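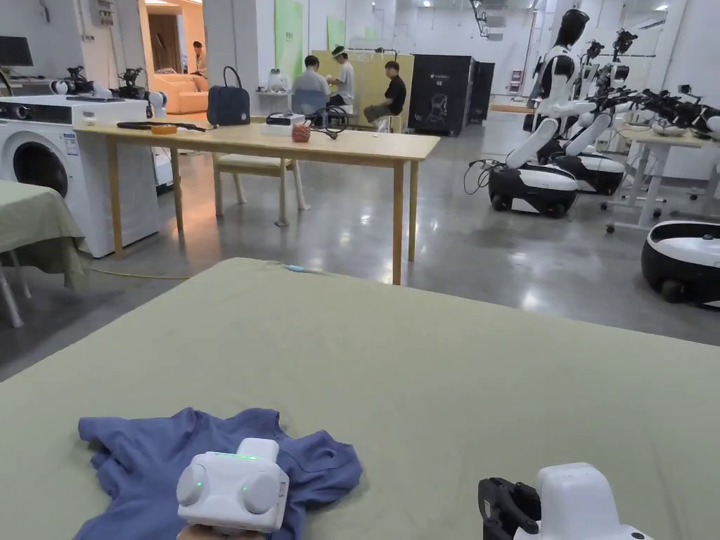
Le tee-shirt bleu et les deux pinces, sur la table verte.

LA MAIN D'ELTOLDEN
Nouvelle

On m'avait demandé presque 600 mots sur le kit Kaketico, et j'avais répondu oui avant de savoir ce que c'était. Au mois de mai je réponds toujours oui. Le magazine Custix paie après deux mois, mais il paie, et mon propriétaire connaît déjà cette phrase.

Paloma Boateng, ma rédactrice, m'avait résumé l'affaire au téléphone. On prend une pince dans chaque main, on fait un travail de maison, et les pinces gardent le geste. Ensuite le geste est donné à un robot. Le kit coûte 1135 euros, la paire et les chargeurs compris, et les lecteurs de Custix sont des gens qui achètent pour des hôtels, des blanchisseries, des maisons de repos.

« Tu as travaillé dans un hôtel, dit-elle. C'est pour cela que je pense à toi. »

J'avais travaillé dans un hôtel, en effet. C'était à Eltolden, quatre saisons, au deuxième étage. Je ne savais pas que je l'avais raconté à Paloma.

Vaughn Greenberg me reçut le matin à neuf heures. Il vendait le kit et il portait des chaussures très silencieuses. Il me fit traverser la salle en nommant chaque machine par son prénom commercial, puis il s'arrêta devant une table couverte d'un tissu vert, du vert de la sauge.

« Vous pouvez commencer ici, dit-il. Un vêtement simple. »

Il me mit les pinces dans les mains. J'avais lu dans la fiche qu'une pince pèse 308 grammes et j'avais trouvé ce chiffre petit. Au bout du bras, c'est un chiffre qui grandit. On serre les doigts et la mâchoire serre aussi, avec un retard que je sentis d'abord et que je ne sentis plus ensuite. Je le notai pour l'article : on s'habitue au retard en dix minutes. Je notai aussi que la poignée est faite pour une main plus grande que la mienne, et qu'il n'existe pas d'autre taille. Vaughn Greenberg me regarda écrire.

« Nous y travaillons, dit-il.

— Je vais écrire que vous y travaillez. »

Il aurait préféré que je n'écrive rien, je crois, mais il était poli.

Le premier tee-shirt, je le pliai très mal. Avec les doigts, on sent le bord du tissu avant de le voir. Avec la pince, il faut le regarder tout le temps, et je compris que je n'avais jamais regardé un tee-shirt pendant que je le pliais. Mes yeux allaient ailleurs, à la fenêtre, à la porte, vers la chef d'étage. La manche se retourna. Je la lâchai, je la repris, je la lâchai.

« Continuez, dit une femme derrière moi. Les erreurs sont utiles aussi. »

C'était Hazel Ostrowski, qui dirigeait les séances. Elle avait peut-être soixante ans et elle tenait un carnet dans lequel, je le vis plus tard, elle dessinait des petits oiseaux pendant que les autres pliaient. Elle me demanda de poser les pinces et de respirer. Puis elle me demanda où j'avais appris.

« Appris quoi ?

— Vous ramenez le bas vers le col avant les manches. Les gens commencent par les manches. »

Je dis que je ne savais pas. C'était faux. Je le savais très bien, mais je n'avais pas encore envie de le dire à une personne avec un carnet.

Madame Þórarinsdóttir commençait par le bas. Elle était la chef d'étage à Eltolden, et je n'ai jamais su prononcer son nom comme elle le prononçait. Elle non plus ne savait pas prononcer le mien. Nous étions à égalité. Elle disait « Esperanza » avec l'accent sur la première syllabe, et « Kowalczyk » elle ne le disait pas du tout. Elle montrait le geste une fois, très vite, et elle partait. Si le lendemain le geste n'était pas bon, elle défaisait la pile et elle partait aussi. En quatre saisons elle ne m'a fait aucun compliment. Une fois elle m'a donné une pomme.

À onze heures je pliais correctement. À midi je pliais bien, et Thaddeus Ruiz-Ortega, l'ingénieur, vint s'asseoir pour voir. Il était jeune et il parlait un français d'école, comme moi, de sorte que nous nous comprenions avec une grande exactitude.

« Votre séance est très propre, dit-il. C'est très régulier. Est-ce que vous accepteriez de faire le lit ?

— C'est pour l'article ?

— C'est pour moi. »

Vaughn Greenberg dit que la démonstration du lit n'était pas comprise dans la visite de presse. Hazel Ostrowski dit que maintenant elle y était comprise. Il alla téléphoner.

Un lit d'hôtel se fait en partant du pied, et on ne tourne autour qu'une seule fois. Si on tourne deux fois, on perd trois minutes par chambre, et à la fin du couloir on a perdu son déjeuner. Je n'avais pas fait un lit de cette façon depuis longtemps. Chez moi je tire la couette et je ferme la porte.

Je me plaçai donc au pied. Je baissai les pinces vers le drap couleur crème, et j'attendis un moment, comme on attend avant de parler une langue que l'on a laissée.
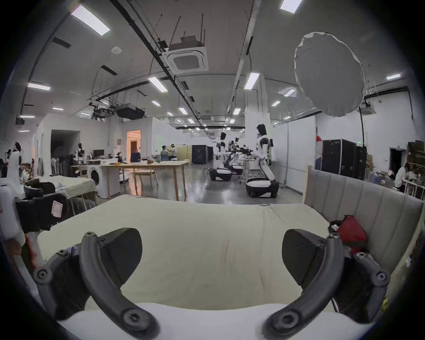
Le coin

Tout est dans le coin. Un drap peut être bien tendu au milieu, si le coin est faible, le client le sait au matin. Madame Þórarinsdóttir faisait le coin en deux temps : elle levait le drap en triangle, elle rentrait ce qui pendait, puis elle laissait tomber le triangle et elle le passait dessous avec le dos de la main. Le dos, pas la paume. La paume accroche.

Une pince n'a pas de dos.

Je restai avec mon triangle en l'air, assez ridicule. Thaddeus ne dit rien et Hazel non plus. Je lâchai, je recommençai. La deuxième fois j'essayai de pousser avec le bout de la mâchoire fermée, et le drap fit un bourrelet. La troisième fois je tournai le poignet vers l'extérieur, et c'est l'arrondi du boîtier qui passa sous le matelas, à la place de mes os. Le drap suivit.

« Là, dit Thaddeus. Pouvez-vous refaire exactement cela ? »

Je le refis. Je le refis jusqu'à quatre heures, avec une pause pour un sandwich que Hazel avait partagé en deux avec une règle. Mes épaules me faisaient mal d'une manière ancienne, que je reconnaissais. Entre deux essais Thaddeus tirait le drap lui-même et le remettait de travers, avec beaucoup d'application, pour que je ne trouve jamais deux fois le même lit.

« Qui vous a montré ? » demanda Hazel.

Cette fois je répondis. Je racontai la chef d'étage, les piles défaites, la pomme. Je dis que je ne savais pas si elle vivait encore. Thaddeus m'écoutait, la main sur la tête du lit.

« Le robot va le faire comme elle, alors, dit-il.

— Comme elle avec ma fatigue. Elle allait plus vite.

— Il pourra aller plus vite. »

Je réfléchis à cela. J'imaginai un couloir que je ne connaissais pas, dans une ville où ni elle ni moi n'étions allées, et une machine blanche au pied d'un lit, qui lève le triangle, rentre, laisse tomber, tourne le poignet. Je ne pouvais pas décider si cela me plaisait. Je pensai aux filles du deuxième étage, qui avaient toutes un enfant quelque part et une adresse où envoyer l'argent. Je demandai à Thaddeus si une séance pouvait être effacée.

« Oui. Vous avez le droit jusqu'à la signature. »

La signature, c'était Vaughn Greenberg qui l'avait, sur une tablette, et il revenait justement du téléphone avec ses chaussures silencieuses. Il dit que la journée avait été riche. Il me montra la case. À côté de la case il y avait une ligne facultative, « Nom de la séance », et en dessous, en gris, un modèle : PLIAGE, LIT, VAISSELLE.

« Les gens laissent vide en général », dit-il.

J'écrivis le nom de Madame Þórarinsdóttir. La tablette refusa la première lettre. Je la tapai encore et elle la refusa encore.

« C'est le clavier, dit Thaddeus. Attendez. »

Il chercha dans les réglages. Cela prit longtemps. Vaughn Greenberg regarda l'heure, puis il proposa d'écrire « Th », ce serait la même chose pour le système, et Hazel Ostrowski lui dit d'aller nous chercher du café. Thaddeus finit par trouver la lettre dans un alphabet que son entreprise n'avait pas encore utilisé. Nous la copiâmes ensemble, puis le reste, accent par accent.

Ensuite je signai.

L'article

J'ai rendu le texte à Paloma avec un jour de retard. J'ai écrit que le kit Kaketico est solide, que la charge tient la journée, que la notice française contient des fautes dont je joins la liste. J'ai écrit que la poignée est trop grande pour beaucoup de femmes de chambre et que le fabricant y travaille. À la rubrique « Pour qui ? », j'ai mis : pour les maisons qui ont encore une personne capable de montrer.

Paloma a coupé cette dernière phrase, pour la longueur. Elle a gardé les épaules.

En juin j'ai cherché l'hôtel d'Eltolden. Le numéro de téléphone avait changé. Une voix d'homme m'a dit qu'il n'était là que depuis l'hiver, qu'il allait demander à la lingerie, et il a posé le combiné sur quelque chose de dur. J'ai entendu un chariot passer. J'ai attendu avec un stylo dans la main.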